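How to Test Whether a Two-Arm Robot Can Set and Clear a Table

Last updated 9 April 2018

Whether a machine can do kitchen chores yet depends on how the chore is defined. A single successful pickup shows very little. The procedure below gives a success rate that can be compared between setups. It was written for the Clindari two-arm base with the Covico control package, but any pair of arms with parallel-jaw grippers will do.

1. Define the chore

Write down a start state and an end state. "Clear the table" is too vague. "Every utensil is in the bin and every bowl is in the stack" can be checked. Set a time limit for each trial and do not extend it.

2. Choose the objects

Use ordinary kitchen items in mixed materials. Include at least one thin metal utensil, one rigid bowl, one shallow bowl and one cloth. Thin utensils are hard to lift from a flat surface, as the fingers have to reach under an edge only a few millimeters high. Polished steel also gives poor readings on many depth sensors. Cloth has no fixed shape, so record its result separately.

3. Set the reach and the grip

Move each arm by hand through the full work area before running any code. Check that the cables have slack at both ends of the wrist travel. Then set the grip force on the weakest object in the set and work upward. Rubber fingertips allow a lower force than bare metal – wipe them before each session.
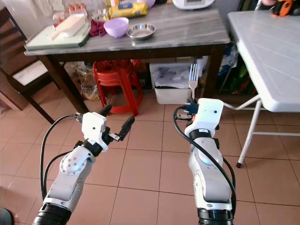

Orientation causes more failures than grip. A utensil held by the handle can rotate in the jaws when the wrist turns, and the planner will not know unless it checks again. Add a second look after every lift. In our Mukum test log, this one change removed 13 failures from a run of 200 trials.

4. Run the trials

Reset the objects to new positions each time. Do not help the robot. If a person touches an object or the arm, the trial is a failure. Stop the session after 3 failures in a row and check calibration before going on.

5. Score the results

Log each trial as complete, partial or failed, with the step where it stopped. The Munshi score sheet has columns for this. Our last full session gave 61 percent complete for utensils. Bowls did better and cloth did much worse.

Current limits

At that rate the arms are usable for research and slow for a home. Wet dishes were not tested. A dishwasher loading procedure is planned for May.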